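Ich arbeite seit Januar bei Wosto in der Gruppe, die den Robotern das Abräumen und Sortieren beibringt. Vorher war ich sechs Jahre in der Spülküche, im selben Haus. Ein Thread dazu, was sich für uns geändert hat.

Zur Einordnung: Wosto betreibt Großküchen. Unser Standort Zoltstead gibt am Tag 4.000 Essen aus, und alles, was rausgeht, kommt als Geschirr wieder rein. Der Rücklauf war immer der Posten, für den man am schwersten Leute findet.

Das Projekt heißt Clinus. Die Software kommt von der Firma Urrutia, die Aufgaben denken wir uns aus. Wir sind 11 Leute, die meisten aus der Küche oder der Spüle, zwei aus der Instandhaltung.

Am Arbeitsplatz liegt Geschirr auf einem weißen Tisch, dazu Spielzeugobst. Eine Aufgabe lautet zum Beispiel: Erdbeere in die Schüssel. Dann wird umgestellt und es geht von vorn los. Echtes Essen kommt erst dran, wenn die Griffe sitzen.

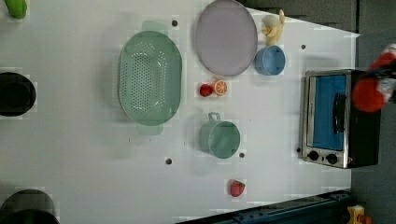 Eine Schicht besteht aus Durchgängen. Aufbauen, starten, zuschauen, notieren, was schiefging, wieder aufbauen. Letzte Woche waren es bei mir 397 Durchgänge. Davon habe ich 98 als Fehler eingetragen, meistens ist etwas weggerutscht oder der Griff ging daneben.

Was körperlich wegfällt: Dampf, Lärm, nasse Schuhe, die vollen Körbe. Mein Rücken merkt das. Was dazukommt: Stehen auf einem Fleck und Starren. Nach zwei Stunden sehe ich einen schlechten Griff nicht mehr so zuverlässig wie am Anfang.

Deshalb haben wir den Wechsel eingeführt. 50 Minuten am Tisch, dann 20 Minuten Protokolle oder Material. Das stand so nicht im Plan. Den Vorschlag hat Buppha Nuchit gemacht, sie leitet bei uns die Frühschicht und kannte es von der Bandseite in der Spüle.

Überhaupt die Protokolle. In der Spüle habe ich am Tag vielleicht dreimal etwas aufgeschrieben, Temperatur und Reiniger. Jetzt schreibe ich nach jedem Durchgang eine Zeile. Für manche Kollegen ist das der schwerere Teil, vor allem, wenn Deutsch nicht die erste Sprache ist.

Am Anfang war das Formular nur auf Englisch. Zwei aus der Gruppe wollten deswegen zurück in die Küche. Seit März gibt es eine Auswahlliste in fünf Sprachen und ein Freitextfeld, das man leer lassen darf. Beide sind geblieben.

Was die Leute von Urrutia unterschätzt haben: wie viel Küchenwissen in so einer Aufgabe steckt. Ein Sieb fasst man anders an als einen Teller. Eine Flasche greift man in der Mitte, solange sie voll ist, und wenn sie fast leer ist, verhält sie sich anders. In der ersten Aufgabenliste stand davon nichts.

Inzwischen schreiben wir die Listen selbst und Urrutia prüft nur noch, ob es technisch geht. Das hat das Klima sehr verbessert. Vorher kamen die Aufgaben per Mail, und wir haben sie abgearbeitet.

Diese Woche ist Ketchup dran. Die Flasche liegt auf der Seite und wird vom Greifer gehalten, darunter steht eine Schüssel. In der Kantine wäre das ein Handgriff, über den man kein Wort verliert.

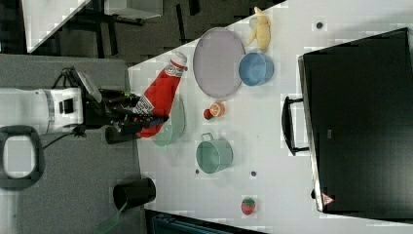 Werden dadurch in der Spülküche Stellen gestrichen?

Bisher wurde niemandem gekündigt, aber zwei Stellen, die durch Rente frei wurden, sind nicht neu ausgeschrieben worden. Die Betriebsvereinbarung schließt Kündigungen wegen Clinus bis zum Ende der Testphase aus. Für die Zeit danach gibt es noch keine Zusage.

Das war auch das Hauptthema in der Betriebsversammlung. Die Geschäftsführung sagt, man brauche die Leute an anderer Stelle. Das kann stimmen, die Ausgabe ist ständig unterbesetzt. Schriftlich hätte ich es trotzdem gern.

Zum Geld: Wir sind eine Gruppe höher eingestuft als in der Spüle, vorerst befristet als Zulage. Dafür fallen die Zuschläge für den späten Dienst weg, weil am Testtisch um 17 Uhr Schluss ist. Bei mir bleibt unterm Strich etwas mehr. Bei Kollegen, die viel Spätdienst hatten, bleibt weniger.

Samstag arbeitet die Testgruppe nicht, die Spüle schon. Das sorgt für Gerede in der Umkleide, und ich verstehe es. Wir haben deshalb vereinbart, dass jeder aus der Spüle für vier Wochen in die Gruppe wechseln kann. Bisher haben sich drei gemeldet.

Kommt der Roboter bald an den echten Rücklauf? Im Moment sehe ich das nicht. Am Tisch liegt alles einzeln und ist sauber. Am Band stapeln die Gäste Teller auf Besteck auf Servietten, und mittags steht das Band keine Minute still. Geplant ist ein Versuch mit einem einzigen Tablett-Typ, außerhalb der Stoßzeit.

Was ich mir wünsche, falls hier jemand mitliest, der so etwas anderswo plant: Holt die Leute aus der Spüle dazu, bevor der Tisch steht. Die Höhe war bei uns für die Hälfte der Gruppe falsch. Wir haben uns dann mit Podesten beholfen – die stolpergefährdete Variante.

Zu den Fragen von gestern Abend: Ja, man kann sich ohne technische Ausbildung bewerben. Die Einweisung dauerte bei mir drei Tage, davon einer nur Sicherheit. Nein, programmieren muss man nicht. Zum Tarif antworte ich morgen einzeln, da muss ich erst die genaue Eingruppierung nachsehen.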